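Home | Stories | Poems | Archive | Submit

The Cream Shirt 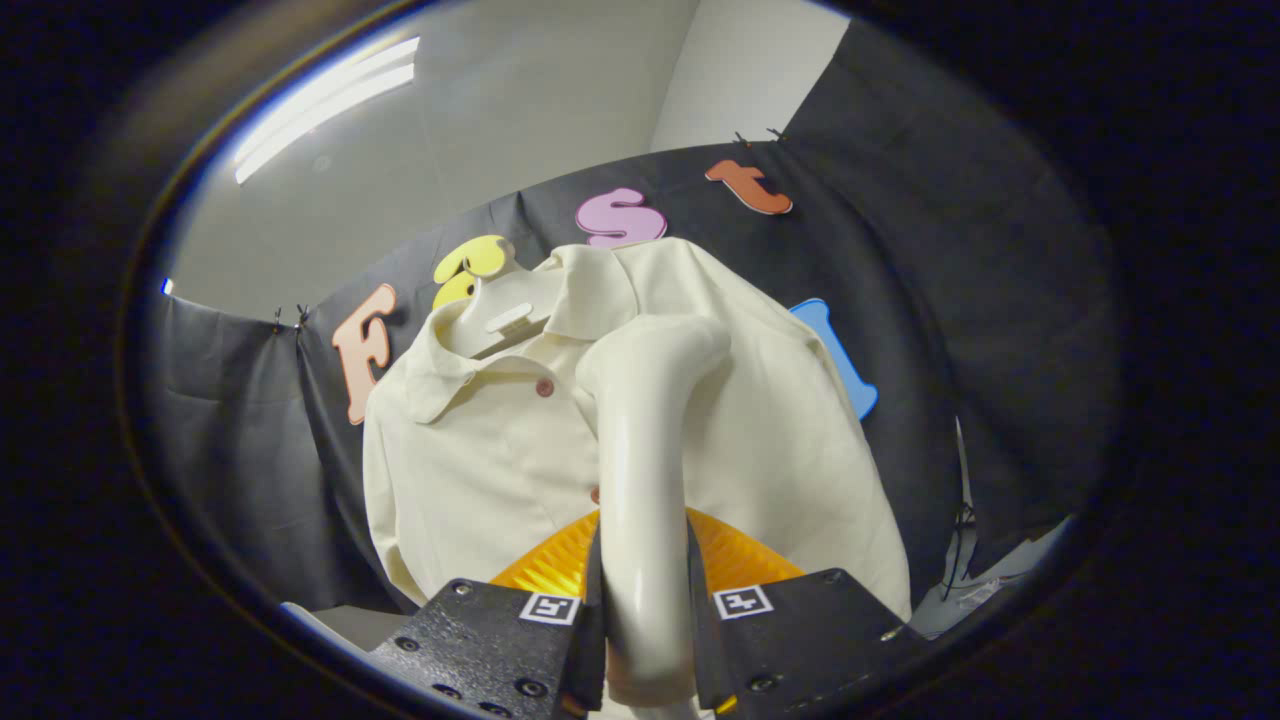 The shirt on its hanger.

Awuor Waweru had 100 pieces to get through by Thursday, and the shirt was the last of the morning. The ticket pinned to the bag said 3657, Skovier, men's, long sleeve. She pulled it out, shook it once and put a white hanger through the collar.

It did not sit right. The left shoulder rode up and the collar points went different ways. She turned it around, looked at the back, and turned it around again.

"Steam it," said Hưng Đoàn. He was at the table with the tape gun.

"I steamed it."

"Steam it again."

She left it alone. Her father had owned a shirt like this, with the same reddish-brown buttons, and he had worn it to the bus station in March with the sleeves folded up to the elbow. It was never ironed. He said a shirt got flat enough if you sat on a bus in it for 10 hours. Her mother said that was the back, and what about the front.

"Mạc wants them smooth," Hưng said. "She sent back two last week."

"Which two?"

"The Zaketti ones. The gray and the other gray."

Awuor undid the top button, did it up again, and pressed the collar down with her thumbs. The cloth had a slight roughness to it. She smelled the cuff, which she knew was stupid – it smelled of the bag.

"You want it?" Hưng asked. "They sell the samples after. Ten dollars, I think."

"It's a men's large."

"So?"

She thought about where she would put it. There was a hook behind her door with a raincoat on it, and the raincoat could go somewhere else.

"Ask them for me," she said.

He wrote 3657 on the back of his hand and went to get lunch. She hung the shirt up by itself, wrinkles and all, and started folding the empty bags.

More stories
Ument Street, Upstairs
The Long Table
Two Keys for One Door
What the Baker Kept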